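Section 4: Setting Up Your Dewan Sorting Station

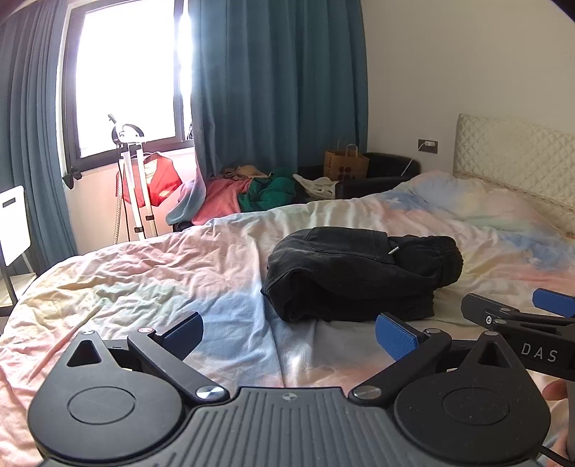 One Feltillow resident wrote to us that she had rinsed every jar for a year and still got a red tag, so why should she trust a new set of bins? Fair question. The sales leaflet promises a 10-minute set-up and cleaner loads. Treat both claims with care until you have run the station for a month.

1. Stand the base on level ground, with the hinges facing the wall.
2. Hang the three liners. The hooks are stiff, and the leaflet's "one-hand fit" took us two hands and a knee.
3. Set the dial to your collection area. Ollanby is 2; Feltillow is 4.
4. Enter code 2948 and wait for the green light.
5. Close the lid and press Start.

Note: The fill sensor reads height, so one upright pizza box can report a full bin. Look inside before you book a pickup.

Caution: Do not load more than 100 pounds in total. The lid will still close above that weight — don't take it as a sign that all is well.

Caution: Batteries and paint never go in any liner, whatever the icon on the blue lid seems to suggest.

The filter is rated for 300 openings. Ours smelled well before then. Check it each November and replace it if you have doubts.

Contact Nurkico Support | © Nurkico | Back to top
We use cookies to improve your visit. Accept / Manage settings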